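We almost skipped the lighthouse at Badard. It was the last thing on our list, the kids were cranky, and the sign on the highway made it look like one of those stops where you stretch your legs, buy a magnet and leave. I'm so glad my husband missed the turn for the motel and we ended up there anyway!

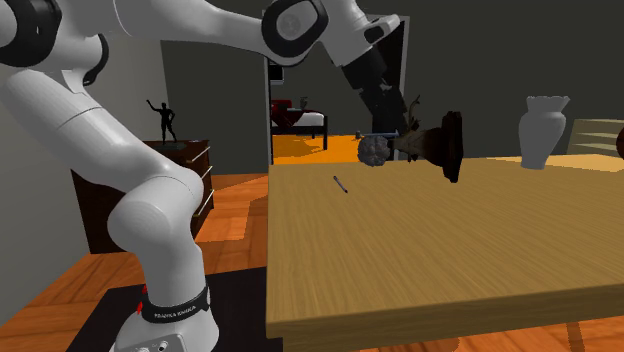
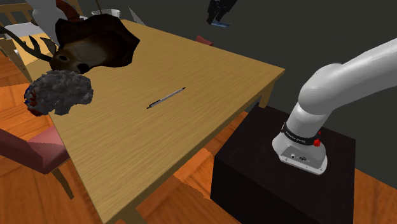

The lighthouse stands at the end of a gravel spit, and you walk out to it from a parking lot by the old cannery. It's a 20 minute walk if you keep moving (we did not keep moving, there were crabs). Bring a jacket even in June. The wind comes straight across the water and my hat is now somewhere in Zavala Bay.

Inside there are 110 steps, iron ones, the kind you can see through. I am not great with heights, so I looked at the wall the whole way up and counted under my breath, and my youngest ran ahead and hollered down how many were left, wrong every time. The landing halfway has a little bench, and I sat on it longer than I needed to. At the top they only let 12 people out on the gallery at once, so there's a bit of a wait, but you get to stand next to the big lens while you do. It looks like a giant glass beehive. I could have stayed with that lens all afternoon.

And then you step outside and there's the whole coast. We could see the ferry coming in from Granus, and the roofs of Vondoven way off to the south, where we'd had pancakes that same morning. My oldest, who had not said a kind word since breakfast, asked if we could come back at sunset. We did, too - they don't let you climb in the evening, but the spit is open and the light comes on while you're standing there with sand in your shoes.

Tickets were cheaper than the aquarium by a long shot, and kids under six get in free. The shop is tiny and mostly fudge. Get the maple. If you have bad knees, the keeper's house is all on one floor and has a good little room about shipwrecks, with a bell you're allowed to ring.

We found a motel in the end, with a pool the size of a bathtub, and everybody slept until nine. Next post will be the drive inland and the cave tour, once I find the charger for my laptop.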